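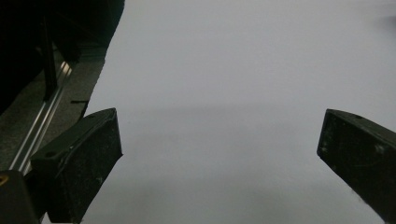
Figure 4.1 A pale surface with soft, uneven shading. The tone is brightest near the top centre and shifts to a slightly darker, cooler grey lower down.

Chapter 4
Light, Sheen and the Assessment of Painted Surfaces

4.1 Introduction

The colour of a painted surface is specified once, on a schedule, and then seen under a great many conditions that the schedule does not mention. A wall finished in a single batch of off-white will show a range of tones across its width according to the position of the windows, the height of the ceiling and the reflectance of the floor. The tradesperson who is called back to correct a "patchy" wall must first establish whether the variation lies in the coating or in the illumination. Repainting will remove the first kind of fault and will have no effect on the second.

Chapter 3 dealt with pigment, binder and the behaviour of the wet film. The present chapter is concerned with the dry film and the light that falls on it. Sections 4.2 and 4.3 define the terms used in measurement. Section 4.4 sets out an inspection procedure, and Section 4.5 applies it to a case.

4.2 Diffuse and specular reflection

Light striking an opaque coating is partly absorbed and partly reflected. The reflected portion has two components. Diffuse reflection scatters light in all directions and carries most of the perceived colour. Specular reflection leaves the surface at an angle equal to the angle of incidence and carries the colour of the source. A flat ceiling paint is dominated by the diffuse component. In a semi-gloss or enamel the specular component is large enough to reveal roller stipple, filler ridges and poorly sanded joints.

Sheen is commonly measured with a glossmeter set at 60 degrees from the perpendicular. Readings at this geometry are suitable for mid-range finishes but separate very flat coatings poorly, and a shallower angle of view is then preferred.

4.3 Gradient, band and patch

Three patterns of tonal variation should be distinguished.

A gradient is a continuous change in tone with no identifiable boundary. It is normally an effect of distance from the source or of the angle at which light arrives.

A band is an elongated area of lighter or darker tone. Bands may be shadows, or they may follow the direction of rolling where a wet edge has been lost. A band that moves when the source is moved is a shadow.

A patch is a bounded area whose tone or sheen differs from its surroundings under every source. Patches indicate uneven porosity, inadequate priming or local touch-up.

4.4 Inspection procedure

Inspection is carried out after the film has cured for the period stated on the product data sheet. The surface is viewed first under the lighting in which it will ordinarily be used, from a distance of 2 metres. A portable lamp is then introduced from one side and afterwards from the other. Any variation that persists in the same position under all conditions is recorded on the plan. Grazing light should not be used as the sole basis for rejection, as it will expose minor relief in almost any plasterboard lining.

4.5 Case: the Clirnley reading room

The contractor Mornar completed the reading room at Clirnley in September, using two coats of Cokivau low-sheen acrylic over a sealer. The client reported a grey area along the lower half of the east wall. The inspector, Kalkidan Abdella, viewed the wall in the morning and again at 3 pm. The grey area had moved toward the doorway by the second viewing, and glossmeter readings were uniform along the wall. The variation was attributed to a deep window reveal and no repainting was ordered.

A smaller defect beside the light switch remained visible under both conditions. It was traced to filler that had been left unsealed, and was spot-primed before the full wall was recoated from corner to corner.

Key terms: diffuse reflection, specular reflection, sheen, grazing light, wet edge, porosity.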